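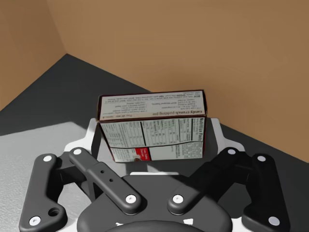 Prustmont Kitchen Supply | Pantry and Dry Storage Department

Vultitz 661 Pantry Rack, freestanding
Updated September, by Pantry and Dry Storage staff
67 shares | 3 comments

The Vultitz 661 is a freestanding wire rack for boxed and bagged dry goods. It was made for church kitchens, break rooms, school home ec rooms and small food pantries, and it fits in a good-sized home pantry too. We have carried it since the older Vultitz rack was dropped, and it uses the same posts, so anyone who bought shelves for the old one can keep using them.

Price is $154 with four shelves. Extra shelves and dividers are sold separately. The casters are extra as well.

What it is for

Most pantry shelving is spaced for cans. Cereal, cake mix, pudding mix, rice dinners and crackers come in boxes that are taller than a can and a lot thinner, and on a can shelf they end up lying flat in a pile with the name hidden. The shelves on the 661 can be set at any notch on the post. Set the lower two wide for cereal and flour, and the upper two closer together for dessert mixes and gelatin. A small box standing on its edge with the narrow side out takes up very little shelf, so you can keep a full row of one flavor with another row right beside it.

The wire runs front to back. Boxes slide on it without catching, which was the main complaint about the old rack. Small packets will fall through, so use the Pletura liner or put them in a bin.

Dividers

Dividers clip to the wire and can go anywhere along the shelf. One divider every few rows is enough for boxes. Bags lean more and need closer spacing. The dividers have a raised front lip that holds a paper label. The label strip is blank card and takes pencil or marker. We do not recommend tape on the posts because it pulls the coating.
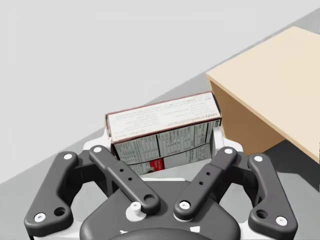

The back rail is included. It hooks over the rear posts and keeps boxes from being pushed off the far side when the rack stands away from a wall. If the rack is going against a wall you can leave the rail off and gain a little depth. Keep it somewhere you can find it, we can order a replacement but it comes from the factory with the posts and takes a while.

Loading

Heavy things go at the bottom. Flour, sugar and canned goods belong on the lowest shelf, boxed goods in the middle, and paper products on top. Put new stock in from the back and take from the front. If you can't reach the back, pull the row forward and load behind it. Check dates when you do this and set short-dated boxes in a separate bin near the door.

Boxes with cooking directions on a side panel are worth keeping whole. A lot of pantries empty mixes into tubs to save space and then have no directions and no nutrition panel to show someone with an allergy. If you do use tubs, cut the panels off and put them in with the mix, in a sandwich bag.

Assembly

Two people can put it together without tools. Snap the plastic sleeves on the posts at the notch you want, narrow end up, and slide the shelf down over them until it stops. Press each corner down by hand. Level the feet last, after the rack is where it's going to stay. A rubber mallet helps if you need to take a shelf off later. Do not use a steel hammer.

Care

Wipe with a damp cloth and dish soap, then dry. Sugar and drink mix will get under the sleeves if they spill, so pull the shelf once a year and clean there. Not for use in walk-in coolers or outdoors. For coolers, see the Catacutan green-coated rack in Cold Storage.

Fits with

Vultitz extra shelf, same size
Vultitz divider, sold by the pair
Pletura clear shelf liner, cut to length at the counter
Catacutan locking casters, set of four

The casters raise the rack, so measure the doorway first if you plan to roll it from room to room. With casters on, keep the bottom shelf loaded and both front locks down.

Ordering

In stock at the main store. The carton is long and will not fit in most small cars with the seats up. Delivery is on our regular route, and schools and churches can put it on account. Racks can be returned in the carton if they have not been put together. Loose shelves can come back any time as long as the coating isn't chipped.

Share this page | Print | 3 comments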